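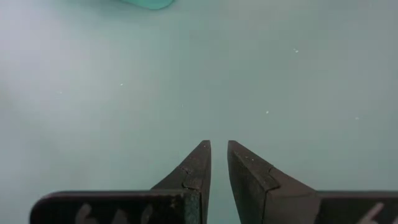 Grerinville Swap Room Gets New Worktops, and I Got to Try Them

May 23, 2019

If you've been by the old Turnora building on the corner lately, you've probably heard the sanding. The community swap room was shut for 14 days while the work tables got redone, and it opened again this morning. I went over before lunch with a bag of odds and ends (mostly kitchen things I've been meaning to part with for ages) and stayed a lot longer than I'd planned!

The big change is the sorting tables. The old ones had been covered in contact paper so many times that you could pick at a corner and go back through the years, flowers, then checks, then that brown stuff everyone's aunt had. I did love them a little. But they were sticky in summer and you couldn't get glitter out of the seams for anything. The new tops are smooth and plain, in a pale grey-green that was picked after a vote at the front desk. It beat out cream by 5 slips of paper, and yes, I voted for cream. I've come around. The color shifts on you depending on where you stand, a bit lavender on one side and more of a sea green toward the middle, and small stuff is so much easier to spot on it. I dropped a bead and had it back in two seconds.

Ndlovu, the cabinet shop over on the river road, did the tops and charged only for materials. The money came from the rummage sale last November, plus a jar by the door that people kept feeding all winter. I'm told there's a little left over, and it's going toward better lights for the back corner, where you really do need to hold things up to your face to read a label.

A few things work differently now. Drop-offs go on the sorting tables one bag at a time, so please don't tip out three at once like we all used to (guilty). Each household can bring up to 20 items a visit. Clothes still go straight to the racks, and anything with a plug goes to the shelf by the sink so it can be tested before somebody takes it home. Paint, glue and hot pans need to stay off the new tops, and there's a stack of old trays to use if you're fixing something while you're there.

By the time I left, 73 people had signed the book, and the jigsaw puzzle shelf was picked nearly clean. I came home with two mugs, a cookie tin and a bread pan I'm pretty sure I donated last year.

Hours are the same as before, mornings all week and late on Tuesdays. The Mavance bus stops right across the street, and parking's fine if you go around back. Bring your own bags, the free ones ran out before I got there.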